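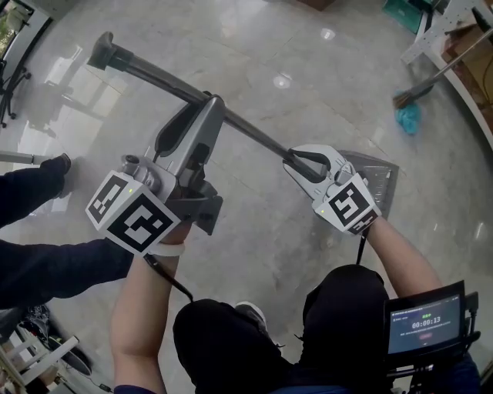
5.3 Failure case: loss of the grip width during long-handled tool tasks

Figure 4. Recording of a dustpan task with two hand-held grippers. Each gripper carries a marker cube, and both hold the same long handle.

Among all task groups in the Pliston collection, the tasks with long-handled tools gave us the most trouble. We recorded 80 episodes of this group in July, and 7 of them had to be removed after the first replay on the robot arms. In the replay, the right arm closed its fingers too early and pushed the handle to the side before it was held. In one case the handle jumped out of the left fingers and hit the table where the controller stands. No person was near, but the emergency stop was pressed late, and we consider this a safety matter and not only a matter of data quality.

We first suspected the pose tracking. The marker cubes are large compared with the fingers, and when both grippers work on one shaft, as in Figure 4, one cube can hide a part of the other. Dewanti Wibisono checked the poses of the removed episodes by hand against the floor plane. The position error stayed under 10 mm in all of them, which is too small to explain what the arm did.

The real cause was in the finger width signal. A thick handle holds the fingers open at a nearly constant width. Our filter, taken from the older Cidard software, treated a constant value longer than 200 ms as a frozen sensor and replaced it with the last value that had changed. If this last value came from a short squeeze, the whole grasp was written with a width smaller than the handle. The robot then followed the file correctly – and the file was wrong.

The fault did not appear with cups, cloths or boxes, where the operator opens and closes the fingers often. For this reason our acceptance test, which used only such objects, passed without any warning.

We made two changes. The filter now compares the signal with the motor current before it marks a sensor as frozen. In addition, the replay software refuses a closing command if the force on the fingers rises before the planned contact time. Clodagh Ó Gríofa repeated the removed episodes with the corrected filter, and the handle was held in all of them. We did not test handles with a soft cover, so for these the problem may still exist.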